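Hultora Manipulation Group
Minutes of the fault review meeting, 28/10/2018

Present: Huguette Pichon (chair), Anatole Marty, Timothée Delaunay, Harsh Vishwakarma, Hussam Rizk (minutes)
Apologies: none

Minutes of the previous meeting were approved with one correction from Anatole: the spare flange bolts are in the second drawer, not the third.

Bench during the lamp task: 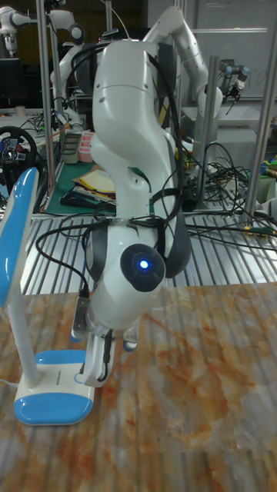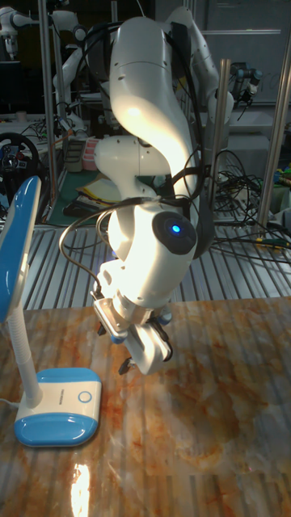
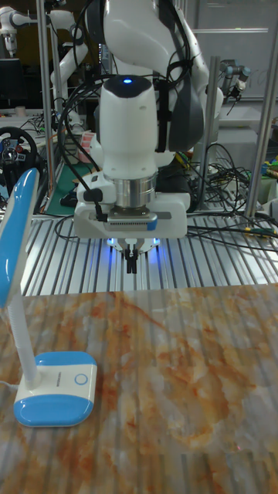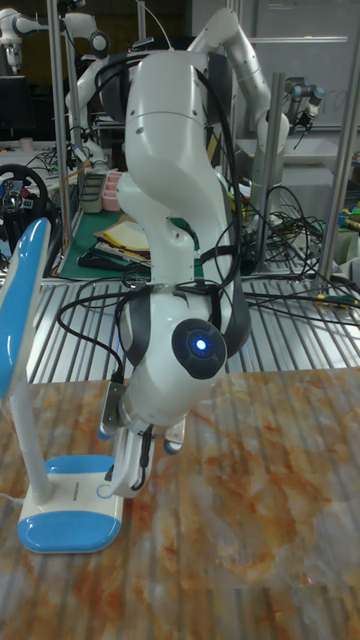
1. The unplanned stop in run 297

Timothée went over what happened. The task was the desk lamp one: come down next to the lamp base, close on a small part, lift, move across and put it down. The arm had finished its approach and was starting to lift when the wrist joint reported more torque than the controller allows. The arm went into a protective stop and held its position. Nobody was inside the marked area and nothing was broken. The lamp was nudged sideways and was fine when Timothée tried it later.

The operator at the time was Harsh. He pressed the emergency stop as well, even though the arm had already stopped by itself, and Huguette said that was exactly the right thing to do and she would like everyone to do the same. Harsh then waited for Timothée before touching anything, so we got to look at the arm in the position where it stopped. Big thanks to him for that! It made the rest of this meeting possible.

The log shows the torque climbing steadily over the last part of the move. It doesn't look like a knock, which would show up as a spike. Timothée put the curve on the screen next to one from a good run and the difference is beautiful, if a fault can be beautiful. He will put both on the shared drive.

2. Cause

Anatole has gone through the wrist area with a flashlight and is confident it was the cable. The black cable down to the gripper had worked itself back through its tie until there was very little slack left past the elbow. With the wrist turned to the far end of its range, the loop pulled tight and the joint was fighting its own wiring.

Harsh asked whether the gripper itself could be to blame. Anatole took it off, ran it on the bench through six open and close cycles, and saw nothing odd. The connector had not come loose either. He found a shiny patch on the cable jacket where it had been rubbing, but no bare wire.

Hussam wondered why this had not shown up before, given how many runs we have done. Timothée had a good answer: the new start poses, which came in with the last update from Sotorville, turn the wrist further than the old ones did. The old poses never got near the tight spot. He reran three of them at low speed with the cable in its bad position and the torque stayed flat each time. Then he tried one of the new poses, also at low speed with his hand on the stop, and the torque began to climb right on cue. Everybody enjoyed that part.

Agreed: cause accepted as cable tension at the wrist, brought out by the new poses.

3. Cable routing

This took up most of the meeting and it was a really good discussion. Two ideas on the table.

Anatole would like to keep the cable on the outside of the arm and give it a longer loop at the wrist, with a soft strap on each side of the elbow so it can slide a little. He has already tried this with spare straps and can turn the wrist all the way both ways without the cable going tight. Cheap, quick, can be undone.

Timothée likes the guide kit from Dağdelen, a set of clip-on channels that keeps the cable at a fixed distance from the shell. He thinks long loops catch on things, and the lamp neck is right there waiting to be caught. Anatole admitted the lamp neck had crossed his mind too.

Huguette asked if we could do both, one after the other. Yes. Straps go on now so work can start again, and the kit gets ordered for a November fitting. Harsh offered to do the fitting with Anatole, as he has never had the covers off one of these and is dying to.

We also talked about the cables lying on the slatted bed to the right of the arm. They had no part in this fault, but tracing a single cable through them cost Anatole a good part of a morning. Hussam will label both ends of every cable that goes to the main arm. Cables for the other arms can wait.

4. Limits and software

The protective stop did its job and no one wants to loosen it. Timothée would like to go the other way and add a warning level below the stop, so the operator gets a message on the screen while the arm is still moving normally. He has a version running in Pliltero already (he wrote it the evening after the fault, he was that keen) and replayed the log of run 297 through it. The warning would have come up well ahead of the stop.

Harsh asked for a sound as well as a message, because operators watch the arm and not the screen. Timothée will add one. There was a lively exchange about which sound. Left to Timothée, on the condition that it isn't the duck.

The new poses are held back for the moment. Old poses only until item 3 is done and the checks in item 5 have been passed. Huguette will write to Sotorville so they know what we saw, and will send the two torque curves along. They have been very helpful in the past and might want to check their own setup.

5. Getting back to work

Order of work as agreed:

Fit the straps and the longer loop.
Turn the wrist by hand through its full range with power off, one person moving, one person watching the cable.
Repeat under power at low speed, gripper empty.
Run nine full lamp tasks with the old poses, warning level switched on.
If no warnings come up, move to the new poses, low speed first.

Timothée signs off each step in the bench log. If a warning does come up, stop there and call Anatole, even if the run looks fine.

Huguette would also like a cable check added to the start of every session. It should be short enough that people do it. Anatole read out his draft, which was one sentence: "Turn the wrist both ways and look at the loop." Adopted on the spot.

6. Reporting

The stop has been entered in the safety log as an equipment fault with no injury. Hussam read the entry aloud and Harsh asked for one change, so that it says he pressed the emergency stop after the arm had halted and not before. Changed.

Huguette said how pleased she was with how this was handled. It was reported right away, left alone until it could be looked at, and traced to a cause we could repeat. She is going to use it when new people get their bench training, if Harsh doesn't mind being the star of it. He doesn't.

7. Any other business

Anatole has a second spare gripper cable and wants a third. Approved.

Hussam asked whether the lamp should be fixed down for the next runs. Timothée would rather keep it free to move, as a lamp on a real desk would be. Left as it is.

Harsh has started a page of notes on reading torque curves and would love additions.

Actions

Anatole: fit straps and longer loop; replace the rubbed cable; order the spare.
Timothée: upload both curves; warning message and sound; sign off the steps in item 5.
Huguette: write to Sotorville; order the Dağdelen kit.
Harsh: help with the kit fitting; share the notes page.
Hussam: cable labels for the main arm; put the one-line check on the bench card.

Next meeting in November, once the kit has arrived. Huguette will send the date.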